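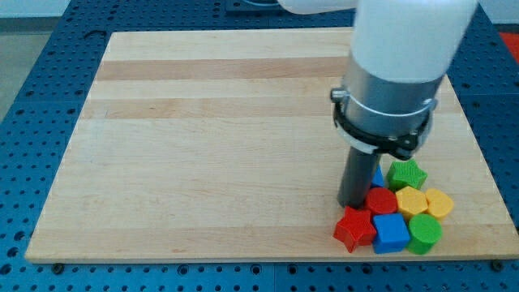
3.2 Working surface and loose pieces

Figure 4. The Bakthorpe layout, with the wooden board on the blue perforated table and the coloured shape blocks grouped on the board.

The second part of the study considers how the choice of working surface affects the handling and storage of small loose pieces. At the Skumby site, pieces were set out directly on the table top. At Bakthorpe, a wooden cutting board was placed over the perforated table and all sorting was carried out on the board (Figure 4). The group of eight blocks shown in the figure is one of the 11 sets held at that site.

The board is made of glued strips of light wood, a few of them darker than the rest. This variation in tone was noted during selection, as an earlier trial at Skumby had used a surface of uniform colour. Staff at both sites preferred the wood for prolonged work and reported that edges and corners of the pieces were easier to judge against it. The blue panels remain visible on all sides of the board and give a clear border to the working area - a point raised in several of the written returns.

A total of 129 sessions were recorded across the two sites. Each session began with the pieces in their storage tray and ended when the tray had been filled again and checked against the Fendico list. Up to 9 sets were used in a single session. Sets with a missing piece were withdrawn until a replacement had been supplied, and the sessions concerned were kept in the record but left out of the timings in Table 2.

Boards were wiped down between sessions and inspected each month for raised grain, following the care notes issued with the Bassey storage units. Two boards were replaced in December after slight warping was found along one edge. The replacements were cut to the same size, and no change was made to the position of the board on the table.

Differences in clearing time between the sites are reported in Section 4.1, together with the returns from staff on noise and comfort.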